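5. What the ride modes did and did not change

The sales material for the Mornik naked bike promises that switching from Road to Sport gives the rider "a different motorcycle." We doubted this before we began and we doubt it now, though for somewhat different reasons. The 18 riders in our sample could usually tell that something had changed when the mode was switched openly. When the display was taped over, far fewer of them could, and those who guessed correctly on one lap often guessed wrong on the next. Peng reported a clearer split between modes in an earlier study at the same track, but his riders switched the modes themselves and so knew the answer each time they were asked.

The throttle map is the one part of the package where we are willing to grant a real effect. The Cikora logger shows the butterfly opening sooner in Sport for the same twist of the grip, mostly in the first part of its travel. Past the midpoint the two curves sit almost on top of each other. A rider who pulls away gently from a stop will notice the difference. A rider already on the gas out of a fast corner has little to notice, and corner exits are what the brochure talks about.

The claims for traction control are harder to judge. Each rider did eight laps, and the long left-hander at Tindau is taken at around 75 km/h by anyone who is not trying to frighten themselves. At that speed, on dry asphalt, the system in either mode had almost nothing to do. We logged a handful of interventions, nearly all from the same rider, and we do not think a comparison built on one person's right hand is worth printing. Others have printed such comparisons. We would ask to see how many riders stood behind them.

Seat and bar position turned out to be a bigger problem than we planned for. The bike has two seat heights, and we let riders choose. Taller riders picked the high setting, leaned further over the bars, and then described the bike as "sharper" whichever mode it was in. It is quite possible that part of what reviewers have been calling a sporty engine map is a sporty back angle. Clive Cropper, who read an early draft, thinks we make too much of this and points out that the riders' own bikes varied more than the seat did. He may be right. We did not record what they rode at home in enough detail to answer him, which was a mistake.

Tire wear is a further complaint we have against ourselves. The same set stayed on for all sessions, and the Sport laps were not evenly spread over its life. The rear was visibly squared off by the final riders. We corrected for session order in the model, but a correction of that kind assumes the tire gets worse in a steady way, and tires do not always oblige.
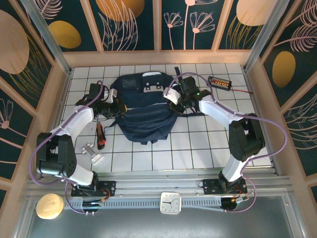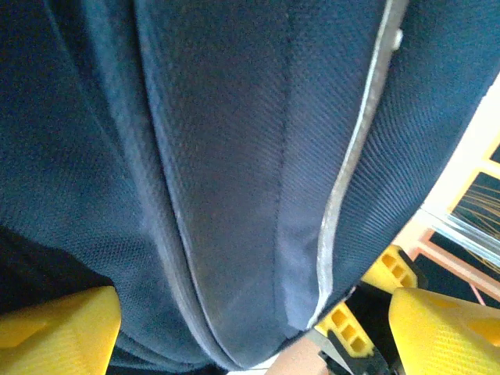
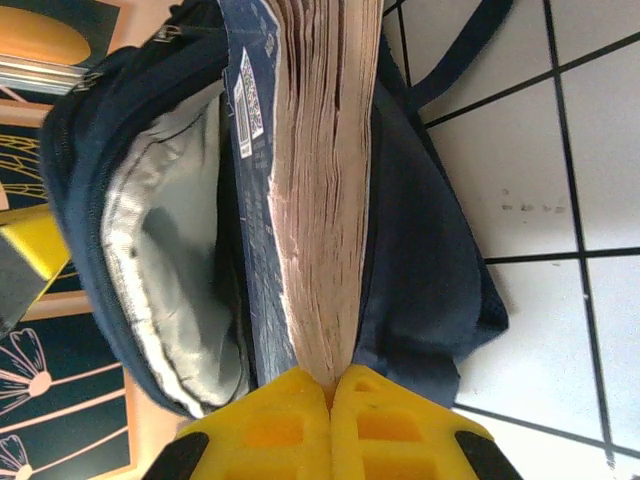
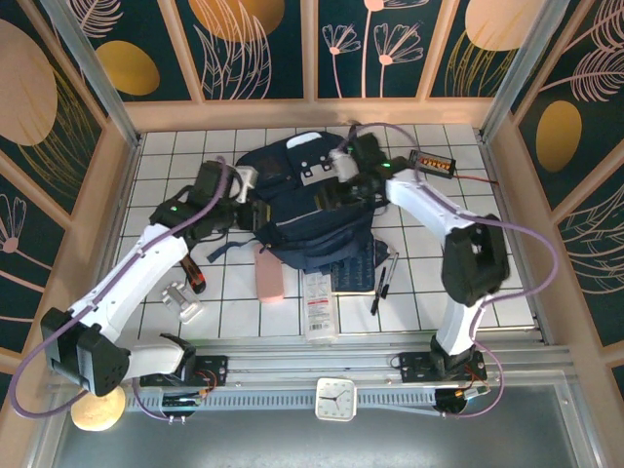
Figure 2. (a) Navy backpack on a tiled surface. (b) Navy fabric with stitched seams, close range. (c) Paperback in an open navy bag. (d) Two arms in an enclosure with a white-tiled floor.

Questionnaire scores deserve the same caution. Riders rated "engine character," "confidence," and "fun" on a sliding scale after each pair of laps, and the three scores moved together so closely that we suspect they measure one thing, namely whether the lap went well. A clean lap in Road mode beat a scruffy lap in Sport mode on every scale, including engine character. Tian's shorter questionnaire, with only a question on throttle response, might have served us better. It would at least have been filled in with more care by people standing in full leathers in the sun.

We therefore read the results narrowly. There is a throttle effect, it is small, and it sits at low openings. We found no good support for the wider claim that the modes change how the motorcycle handles, and we would not expect a larger sample on the same dry track to produce any. A wet track might. A second round is planned for October, with the seat fixed in the lower position and a fresh rear tire for each day of riding.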